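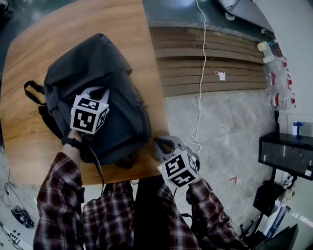
I've kept a reading journal for five years now, and the question I get most from people who read this blog is how I remember so much from a travel memoir months after I finished it. I don't have a great memory (ask my sister about birthdays). I have a cheap notebook and a routine, and I finally got around to typing the routine up.

This works best for true-life books about places: somebody moves to a village, somebody walks across a country, somebody buys a falling-down house and regrets it by chapter three. I'll use the one I just finished, *The Ferry to Himmont* by Maximiliano Villalobos, which is 182 pages and took me two evenings and a Sunday morning.

## What you need

- A notebook that lies flat. Mine is a Cantero with dotted pages.
- A pen you don't mind losing
- A pad of small sticky flags
- The book, obviously!

Library books are fine. Just pull the flags out before you take it back, and go slow on the older ones with soft paper.

## Step 1: Set up the page before you read

Open to a fresh spread. On the left page, write the title, the author, where the book came from and the day you started. Under that, write one line on what you think the book will be like. For the Villalobos I wrote "gloomy man, lots of rain, probably fish." I was right about the rain.

Leave the right page blank for now.

## Step 2: Flag, don't write

I used to stop and copy out every sentence I liked, and it took me a month to get through anything. Now I stick a flag next to the line and keep going. I allow myself 18 flags per book. If I run out, I have to go back and steal one from an earlier page, and that's oddly fun – you find out pretty fast which bits you only liked because you were in a good mood.

Put the flag on the side edge, level with the line. If you put it along the top you'll be hunting all over the page later and cursing yourself.

## Step 3: Draw a bad map

Somewhere in the first few chapters, start a map on the right page. It can be terrible. Mine for this book is a wobbly coast with Hurside at the bottom, Himmont at the top and a dotted line for the ferry. Then I add things as the author gets to them: the bakery that's only open when the baker feels like it, the landlady's house, the bench where he reads the letter from his brother.

I can't tell you how much the map helps. When I flip back to it in a year I'll remember the bench, and then I'll remember the letter.

If a book has a proper printed map in the front, I still draw my own and only peek when I'm really stuck.

## Step 4: Wait a day

Finish the book and leave it alone overnight. I know, I know, you want to get it all down. But the first hour after a good ending is when I write things like "WOW" and nothing else, and that's no use to me later.

## Step 5: Go back through the flags

Now sit down with the book and the notebook. For each flag, do one of these:

1. Copy the line out, with the page number.
2. Write down what it made you think of, in a few words.
3. Pull the flag and move on.

I usually end up copying out five or six. From this one I kept the whole paragraph where he tries to buy a lamp in a language he's been learning for two weeks and comes home with a ladder.

## Step 6: Answer the same three questions

I write these at the bottom of the left page every time:

- Would I want to go there?
- Would I want to have dinner with the author?
- Who would I give this to?

For Himmont it was yes, yes (but he's not picking the restaurant), and my neighbor, who used to work on boats.

## Step 7: Make it findable

Number your pages and keep a list at the back, by place. I did mine by author for the first two notebooks and it was a mess, as I can never remember who wrote what, but I always know if it was the one about the island.

If you'd rather type the list, I've tried Truder on my phone and it does the job, though I keep forgetting to open it. The paper list is right there in the notebook, so that's the one I keep up with.

Next up for me is a fat one about a family running a mountain hotel. I've already got my guess written down – "soup, snow, divorce" – and I'll report back.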